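Minutes of the Palma Kitchen Trials Group, July meeting
Posted in July by the group secretary
12 comments | 4 shares

Start and apologies

We began at 10.30, a little later than planned as the kettle had to go round twice, and it was lovely to see such a full table. Two apologies were received. The minutes of the last meeting were agreed, with one spelling put right.

Jelel breakfast kit, on trial from Trirkent

Most of the morning went on this, and rightly so. Members will remember that Trirkent are offering us the Jelel kit - the arm, the gripper, the software and a year of telephone help - at 383 pounds a month, with 11 weeks' notice on either side. The question is whether we take it on for the breakfast room at Lakeck or let the trial run out.

The members who have been looking after the trial gave a very full account, for which they were warmly thanked. They said the bread work was what they had most wanted to see, toast being the thing our breakfast guests ask for more than anything else. They were pleased with how simply a new task can be set up from the tablet, and less pleased with the handbook, which sends the reader back and forth between chapters and has no index at all.

There was a good long talk about handling a soft slice. One member felt a squared-off fingertip was bound to mark the crust sooner or later, and another had no worry on that score but would like to hear what Trirkent charge for spare tips. It was agreed to ask.
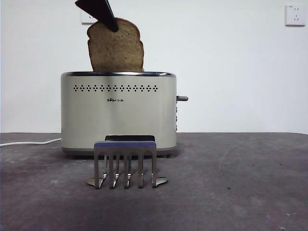 Costs and terms

The monthly price was thought fair if the telephone help is as good as promised. We have rung the line 4 times so far and had a kind and patient answer on each occasion, though one call took most of a lunch hour. Several members would be happier with a shorter notice period, and the secretary will write to Trirkent about this before the next meeting.

Agreed: to carry on with the trial for now, to ask for a price list for spare parts, and to put off any decision on Lakeck until both replies are in.

Any other business

The fridge in the small kitchen needs a new door seal. Thanks were given for the plum cake.

The meeting closed at 12.15.

Recent items
Lakeck breakfast room: new opening hours
Notes from the June meeting
Dishwasher trial: what we decided
How to join the Palma group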